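Fala Young Readers: How Writing Works
Part 14: Letters and characters
Last changed 28th February

A writing system is a set of marks that stands for a spoken language. The marks do not all work in the same way.

In an alphabet, each mark stands for a sound, or sometimes for more than one. English uses 26 letters. The letter c has one sound in "cat" and another in "city". Italian and Finnish use much the same letters, but their spelling follows the sounds more closely.

In Chinese writing, each mark is called a character. A character usually stands for one syllable and also carries a meaning. The character for "tree" is 木. Two of them side by side, 林, mean "woods". Most characters are less simple. They have one part that gives a hint about the meaning and another part that gives a hint about the sound.

Chinese can also be spelled out in the letters used for English. The usual system is called pinyin. Place names such as Beijing and Guilin are written this way on maps and packets.

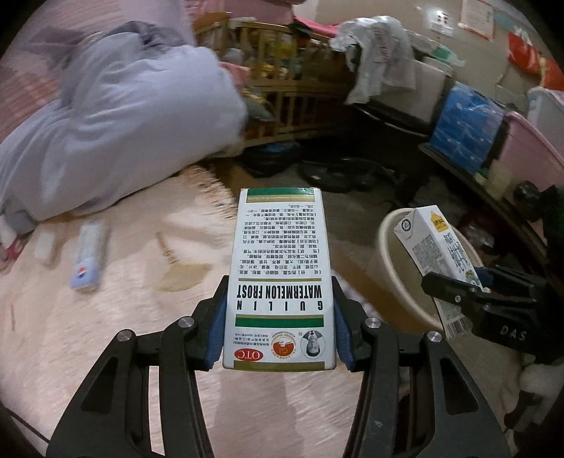 Linnea Haugland wrote to us that pinyin normally has small marks over the vowels, to show whether the voice goes up, goes down or stays level, and that they are often left out in print. They are called tone marks. The syllable "ma" can mean "mother" or "horse", depending on the tone.

Direction

English runs from left to right. Arabic and Hebrew run from right to left. Chinese was for a long time written in columns, read from top to bottom, with the first column on the right. Most books printed in China now use rows, read from left to right. Columns are still found on shop signs, book spines and wrappers. 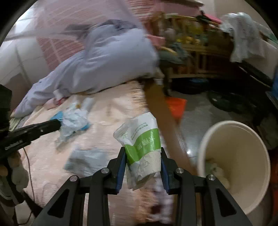
How many characters does a reader need to know?

Some 1,000 of the commonest characters make up most of the text in a newspaper. An adult who reads well knows several thousand. Large dictionaries list many more, but a lot of those are found only in very old books.

Words to know

Syllable: a beat in a word. "Tiger" has two.
Vowel: a sound such as a, e, i, o or u.
Pinyin: Chinese spelled in letters.

Text: Filipa Brandão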